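Flusden Outdoor Sculpture Register – README

Posted by Marijke Declercq, 16th December
3 comments | 4 shares

This dataset lists outdoor sculpture in three places: Brelcombe, Hamel and the Girngate estate. It covers free-standing works, reliefs fixed to buildings, and a handful of carved benches where the carving is signed. Murals and shop signs are left out. War memorials are in only if they include a figure.

The register has almost 1000 rows. One row is one work, so a group of animals by the same sculptor on the same base is one row, and the same animals on separate bases are separate rows.

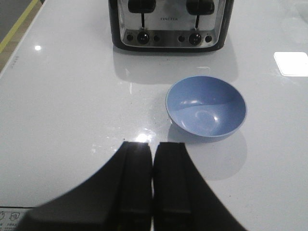 The older entries were typed up from a card index kept in Brelcombe, and they follow the wording on the cards. Where a card says "bronze" and the work has since been recorded as painted resin, the material column has the newer reading and the card wording is kept in the notes. Please don't tidy the notes column. Some of the odd spellings are how the sculptor signed the work.

## Columns

- work_id – the place code (BR, HA or GI) and a number. Numbers are not reused when a work is removed.
- title – as given on the plaque or in the catalogue. Untitled works say "Untitled", and nicknames go in notes.
- sculptor – surname first. "Unknown" means we looked, a blank means we haven't yet.
- material – one main material. Stainless steel and mild steel are kept apart, but all the limestones are together.
- height_cm – without the plinth. Rounded to the nearest 10 in rows taken from the card index.
- status – in place, in store, on loan or lost.
- last_seen – month and year of the last visit.
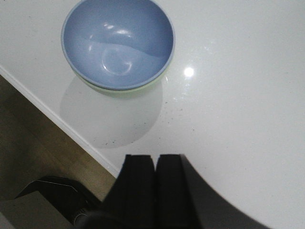
## Known problems

The Girngate rows are the weakest. The estate moved 40 works when the lower lawn was drained, and the grid references for those still point to the old positions. New ones will go in after the January visit.

Heights in Hamel were measured by two different people, one of whom included the plinth. I have corrected the ones I could check against photographs with a scale bar. The rest have "plinth?" in the notes.

Four works in Brelcombe share a title and a sculptor and are told apart only by work_id. They are not duplicates – they stand at the four corners of the library garden. An earlier release merged them by mistake, so if your copy has a single row for "Wader", get the current one.
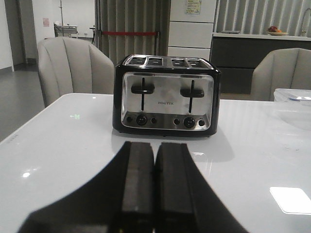
*FOSTEK four-slice toaster on a white table.*

## Files

The main table is register.csv, in UTF-8 with commas. The file sculptors.csv has dates and variant names, and joins on the sculptor column. Anything removed from the main table goes into withdrawn.csv with the reason.

## Using the data

You may copy and reuse the tables if you credit the Flusden Outdoor Sculpture Register. The works themselves may still be in copyright, so ask the sculptor or the estate before publishing pictures of them. Corrections are welcome as a comment under this page. Give the work_id and say whether you saw the work yourself – second-hand reports go in notes until someone has been to look.

Get new releases by email. Enter your address to join the newsletter.

This site uses cookies. Accept | Manage settings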